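Furncombe notebook, December
Handheld pair, left unit: jaw width reading drops out

Started 09:40. Carrying on from the note on the Brunton shelf unit, which can be treated as closed.

Fault as reported: during sorting runs the left unit's jaw width goes to zero for a short stretch and then comes back at the right value. The right unit is clean throughout. Ondorham spotted it when their replay closed the arm's gripper hard on a soft item that the operator had only been hovering over. The item survived. The finger mount on the arm did not, and has been replaced from stock.

So this is a safety matter as well as a data one. The replay side takes a width of zero as a legitimate command. It should not, and that is written up separately below.

Checked the logs first. Out of 100 episodes in the last batch, 69 have at least one dropout on the left. No dropouts with the jaws held still. All of them fall within an opening movement, in the last part of the travel, and none on closing. Temperature and battery level make no difference that I can find. Swapped the left and right receivers: fault stays with the left unit. Swapped the cables at the hub: same. That leaves the encoder, its ribbon, or the connector between them.

Bench test, cover on. Cycled the jaws by hand 100 times at normal speed. Two dropouts. Cycled again with the unit rolled to the outside, as an operator does when reaching over the wall of a box: dropouts on most cycles. Rolled to the inside, none. The bench jig holds the unit level, which explains why it passed acceptance.
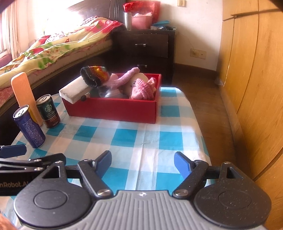

Cover off. The ribbon leaves the encoder board and turns back under the linkage with less slack than the drawing shows. At full opening it is pulled straight, and the connector latch on the board side is not fully home. Rolling the unit outwards lets the weight of the grip bear on the same side. The latch lifts slightly, the signal pair opens, and the firmware reports zero instead of flagging a lost signal.

The right unit has the same ribbon with the slack routed correctly. Its latch is down.

Fix applied to left unit:
Ribbon re-routed to match right unit, fold moved away from the linkage.
Latch seated, checked under the loupe, small piece of polyimide tape across it.
Cover refitted. Screws to the usual torque, no threadlock.

Repeat of the roll-out test: 720 cycles, no dropouts. Jaws to full opening every time. I would like to see it through a day of ordinary handling before calling it done, as tape can hide a tired connector for a while.

Firmware. A lost encoder signal must not be reported as a number. Asked Ando whether the status bit is available on this board revision. It is, and we have never read it. Change needed: read the bit, hold the last good width, mark the sample invalid. Not done today.

Replay. Until the firmware is changed, reject any step where the width falls to zero faster than the fingers can physically move. I have set the limit from the closing speed measured on the bench with some margin. Ran the old batch through it. It catches every dropout I had marked by hand and throws out no genuine closures. Ondorham have the script and have agreed not to run replay without it. Arm force limit also reduced at their end, which it should have been anyway.

Existing data: the affected episodes are not to be deleted. Interpolate where the gap is short and the jaws were plainly opening, exclude the rest. Keep the raw files untouched in either case.

To do:
Open the spare unit and look at the ribbon before it goes out.
Add roll-out and roll-in positions to the acceptance test. Jig needs a tilting plate.
Correct the assembly sheet, step for ribbon routing is ambiguous as drawn.
Order connectors.

Left unit back on charge 16:15, tagged "re-routed, on watch".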